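The Case for the Shared Shelf and the Common Cloth
Opinion. Facilities and Workplace Practice, Brillholm
Dec 16, 2020

The shared workroom is the least governed space in most organizations. Offices are assigned, meeting rooms are booked, and kitchens have posted rules. The room in which people keep their equipment, their boxes and their half-finished work is left to custom. It is the position of this office that custom is no longer sufficient, and that the remedy should begin with storage and with cloth.

Open metal shelving is often blamed for disorder. Closed cabinets are proposed in its place at nearly every budget review, most recently in February, when the quotation for the Chuang building came to $2179. We advised against the purchase. A cabinet conceals a surplus without reducing it. An open shelf that has filled up is at least a truthful record of what a group has chosen to keep, and it can be read from across the room by anyone responsible for it.
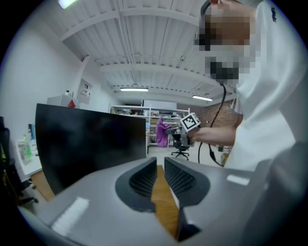 White metal shelving in a shared workroom, with a purple cloth in front.

The second matter is cleaning. Under the present arrangement, floors and restrooms are covered by contract and desks are not. The desk therefore belongs to whoever used it last, and its care depends on temperament. Bottles collect. Dust settles behind monitors, where the contract does not reach and the occupant does not look. Paper towels are requested, used once and thrown away; the Fuveck site ordered 964 rolls in a single year.

A microfiber towel costs little, survives repeated laundering and handles most of what a desk requires. It should be kept in plain sight, on a hook or over the end of a shelf, in a color that cannot be mistaken for clothing or packing material. 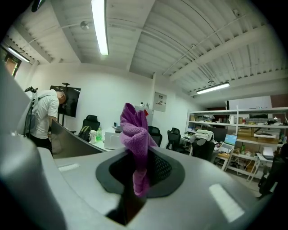 Objections have been raised on grounds of hygiene, and they deserve a fair answer. A common cloth that is never washed is worse than none. Our proposal accordingly provides for a weekly exchange, with soiled towels placed in a marked bin and clean ones returned folded. The annual cost at Pluvovex, including laundering, was $554. The paper it replaced had cost $849.

It has also been said that professional staff should not be asked to wipe down furniture. We do not share this view. A person who is trusted with costly equipment can be trusted with a towel, and the time involved is small. Supervisors should take part on the same terms as everyone else.

We recommend that each shared room adopt the exchange, retain its open shelving, and review the contents of every level twice a year. Items without an owner's name at the second review should be released for use elsewhere.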